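Clevimstead Swap Room: Clothing Check, June

Checked before doors opened. Comments welcome, and please keep adding yours!

1. Seats clear of pins, tags and hangers
OK. Found one safety pin down the side of a cushion, now in the tin.

2. Cuffs and ribbing
OK, and so much better than last time! Feel inside every cuff before folding. Stretched ones go to the mending bag.

3. Seams and stitching
Mostly OK. Five items pulled for loose thread, all an easy fix.

4. Cords and drawstrings
OK. Kids' hoods all done. I love how quick this has become.

5. Stains, both sides
Look hard at white stripes and panels, they show everything. Do it by the window.

6. Walkway to the Avthorpe Road door
NOT OK at first look. Two crates in the way, moved. Width now 45 inches.

7. Rail load
OK. Limit is 160 pounds per rail, coats on the lower one please.

8. Extension cord for the steamer
Replace. Outer cover is nicked near the plug. Steamer stays off until the new one is in.

Still to do: fold the knits left on the seat, refill the tag box.

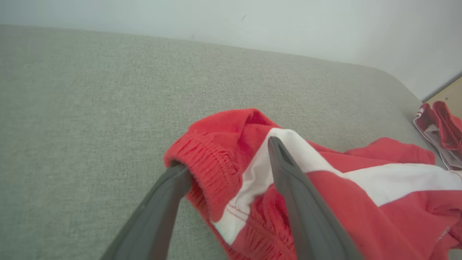 Items 2 and 5: red knit with ribbed cuff and white stripe, still to be folded.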